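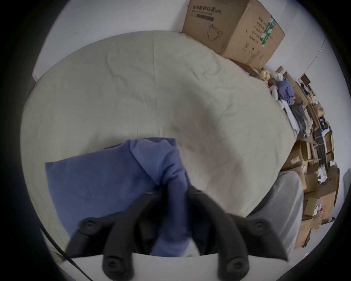
Lajos Vörös
Manipulation engineer, Nuvel

Cloth again. Fingers closed on the middle of the blue piece, where it bunches up. A pinch there takes several layers at once, and for folding you want one layer, preferably at a corner. A person feels the difference between one thickness and three and lets go. Our policy has no such sense, only the view past the fingertips, and from there a crease and a hem look much alike.

The plan is 200 demonstrations on this cloth before we change colour. Bench result with the current model, before any of these are added: 29 attempts, 11 acceptable folds. Acceptable means I would put it in a drawer. The Brikberg people quote better numbers but start from a cloth laid flat, and my washing doesn't come out that way.
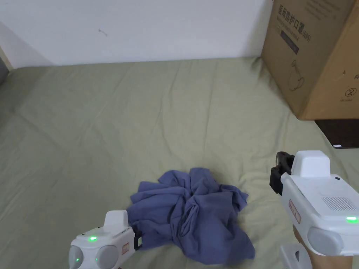

Wernport, March

Two grippers, crumpled start. The left tip is against the edge of the cloth, the right one is held clear over the sheet. I keep wondering how much of the skill is in that second hand. Ask anyone to fold a shirt and one hand spends half the time waiting in the right place. We label it as idle, and I think the label is wrong. To raise on Saturday's call with Cáceres.

Can a machine do the laundry yet? Towels, slowly. Loose heaps, about as often as the figures above say. I would not leave one alone with a full basket.

Must check the gripper width calibration before the next batch.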